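Open House at Fletley: An Afternoon Among Robots in Training

December - Posted by the site editor
14 comments | 61 shares

The Fletley building is at the far end of the industrial park, past the tire warehouse, and the sign is small enough that I drove by it twice. The open house started at 1 p.m. Parking was behind the building and free. There was a sign-in sheet, a rack of safety glasses nobody had to wear except in the machine shop, and a printed map with the stops marked on it. I went because a reader had written in asking what these places do all day, and I did not have a good answer.

Fletley does two kinds of work. One is the older business, building fixtures and small conveyors for packaging plants. The other is newer and takes up the back half of the ground floor. They collect demonstrations for companies that want robot arms to do handling jobs. A person guides the arms through a task, the computer records what the arms and cameras did, and the recordings go to the customer, who uses them to train a control program. The customer for most of the work I saw is a company called Haugen, which wants arms that can sort mixed waste from food counters.

The tour began in the machine shop. We saw a lathe, two mills and a bench where gripper fingers get their rubber pads glued on. The man running the bench said the pads wear out long before anything else does. He had a coffee can full of used ones and let people handle them. The worn ones were smooth as a bar of soap on the contact side.

From there we went to a room where the beginners practice. It has two stations, each with a pair of small hand-held arms that the operator moves, and a pair of larger arms that copy the motion. Visitors were allowed to try. I had a turn of a few minutes and was asked to pick up a plastic cup and set it down inside a taped square. The hand-held arms are light and move easily. The hard part is depth. I closed the gripper on air several times before I got the cup, and when I did get it I put it down on the tape line. The trainer said that was normal. New operators do 3 days in that room before any of their recordings are kept.

She also explained what makes a recording worth keeping. It has to start from the agreed pose, finish the task, and not have long pauses in the middle. If the operator drops something and picks it up again, the recording gets a tag and goes in a separate folder. Haugen asks for some of those, so that the program has seen a mistake being fixed. A recording where the operator stops to talk to somebody gets thrown out.

The main floor is one large room with a gray floor and yellow lines. We were asked to stay out of the operators' way and to keep our voices down. The group was sorting paper and foil that afternoon. 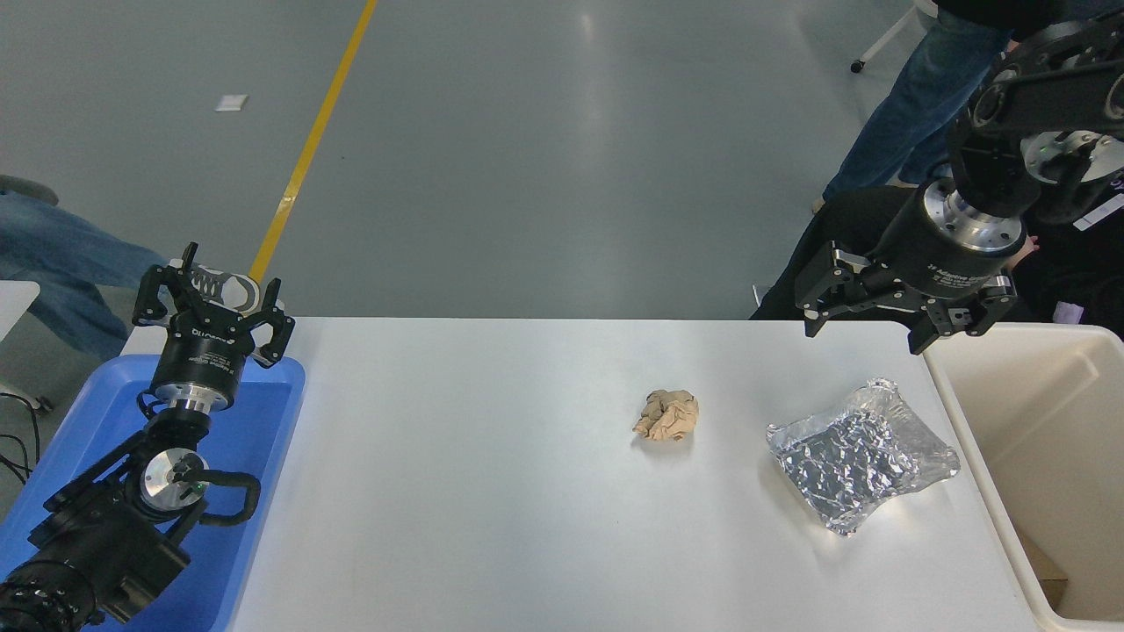
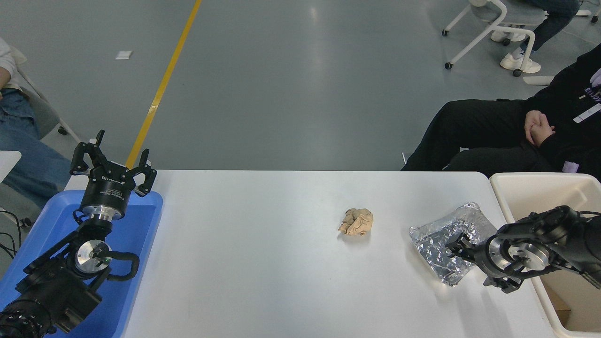
Paper ball and foil on the white table, with a bin at each end.

The task sheet was taped to a post and I copied it down. Paper goes to one side, foil goes to the other, and the arms return to the start pose with the grippers open. After that someone resets the table by hand. The resets matter more than I expected. The paper has to be crumpled again now and then so it does not keep the same shape, and the foil has to be moved and turned. If it were always in the same spot, the program would learn the spot and would fail the first time a piece landed somewhere else.

Foil is the item the operators complained about. It bends when the gripper closes, so a grasp that looked fine at the start can slip halfway to the bin. It also reflects the ceiling lights, and the cameras see a bright patch where the edge should be. One operator told me she goes for the raised edge every time. Another said he pinches from the top and does not care if it folds up, as the sheet does not say the foil has to stay flat. Both ways are allowed. Haugen wants different people doing it differently.

Paper is easier. The only complaint I heard was that a tightly wadded ball can roll if a finger nudges it, and then the operator has to decide whether to chase it or start over.

The order for this task is 3,000 recordings, and they had passed 2,000 when I visited. The count is kept on a whiteboard near the door. I asked how long a single one takes and was told it depends on the person and the time of day. People get slower after lunch. Operators switch places on a schedule, because the work is tiring in the shoulders and the eyes. I spoke to one who had been a dental assistant and one who came over from the conveyor side of the company. Neither had any background in robots.

I asked the floor lead whether the trained program works yet. She said Haugen runs those tests at its own site and sends back a short report, mostly a list of what went wrong. The last report asked for more recordings with the foil close to the edge of the table. That is the kind of feedback they get, and they adjust the resets to match.

The next stop was a demonstration by Eteck, which makes the software that checks the recordings. It plays each one back with the joint positions drawn as lines underneath, and flags sudden jumps or missing video. The screen was too small for the size of our group and the people in back could not see much. The presenter was good, though, and took questions for longer than scheduled. Someone asked if the software could tell a good demonstration from a bad one. He said it could tell a broken file from a whole one, and that a person still has to watch the rest.

Brirketti had a table in the hallway with cable guides and mounting brackets. I would have walked past, but a couple from the park's print shop were asking good questions, so I stayed. Cables are apparently what fails most on these stations. They rub, they catch on a bin, or they work loose at the connector, and then half a day of recordings may have a dead camera in them. Brirketti had a bracket that holds the cable clear of the wrist, and they were giving out a catalog.

Coffee and sandwiches were in the front office. The sandwiches were gone by 3 p.m.

A few practical notes if you plan to go next time. The ground floor is level and fine for a wheelchair or a stroller, but the restroom is up a half flight of stairs. Children were allowed everywhere except the machine shop. Photos were allowed on the main floor but not of the computer screens. The practice room had a line of 7 people when I left it, so go there first if you want to try the arms. Wear something warm, as the loading door was open for most of the afternoon.

Fletley is hiring operators for the next order, which will involve folding towels. The ad asks for steady hands and patience and says training is paid. Applications are taken at the front desk, and there was a stack of forms next to the sign-in sheet. The next open house is planned for spring, and I will post the time when they send it to me.

14 comments | Share this post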